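Codwood Bench Top, Solid Beech

Sold by Podeo Workshop Supply
In stock – ships flat on a pallet

The Codwood is a solid beech top for a workbench, packing table or hobby room desk. It is 2 inches thick and comes sanded on all faces, with the edges eased so they don't catch your sleeve. The top is sold on its own. Legs, brackets and vises are listed separately under Bench Parts.

We have carried the Codwood since the old Pesonon top was dropped from the catalog. The two are close in size, and the hole pattern underneath is the same, so a Codwood will bolt straight onto a Pesonon frame. If you have the older Benavides frame with the angled corner plates, you will need the adapter strips. Order one pair per top.

What the top is made of

Each top is glued up from full-length beech staves. There are no finger joints in the outer staves. Color varies from pale cream to a light pinkish brown, and small dark flecks are normal in beech. Knots larger than a fingernail are cut out before gluing. We do not match color between tops, so if you are placing two side by side, say so in the order notes and the warehouse will pick from the same batch when it can.

Finish

Tops leave us with one coat of hardwax oil on every side, including the bottom. That is enough to protect the wood in shipping and for light use. For a working bench, put on two more thin coats before you start. Wipe the oil on with a lint-free cloth, wait 20 minutes, wipe off what has not soaked in, and leave it overnight. Spread used cloths out flat to dry outdoors before throwing them away. Oily rags in a heap can catch fire.
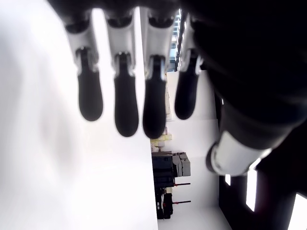 After the first year, one fresh coat every September is plenty for most shops. Scratches and glue spots can be scraped or sanded out and the bare patch oiled again. You don't need to strip the whole top. Avoid furniture polish with silicone in it – it gets into the grain and later coats won't stick.

Mounting

Beech moves with the seasons. Fix the top firmly along the front edge and use the slotted holes at the back, so the wood can grow and shrink toward the wall. Screws driven tight at both edges will sooner or later cause a split, and this kind of split is not covered by the warranty.

Let the top sit flat in the room where it will be used for 4 days before you mount it. Put battens under it so air reaches both sides. Don't lean it against a wall or a radiator.

Specifications

Material: solid beech, edge glued
Thickness: 2 inches
Finish: hardwax oil, one coat
Weight limit, evenly spread on a Podeo frame: 2,000 pounds
Mounting: pre-drilled, slotted at rear
Warranty: 4 years against glue failure

Delivery and returns

The pallet is delivered to the curb. Have a second person on hand to carry the top inside. Check the corners before you sign and write any damage on the delivery slip. Unmounted tops can be returned within 40 days in the original packing. Tops that have been cut, drilled or oiled can't be returned.

Custom lengths are cut to order. Send a sketch with your measurements to Brigitta Eder at the order desk. For questions on frames and adapter strips, ask for Leopold Egger.

Page last updated Sat 7 February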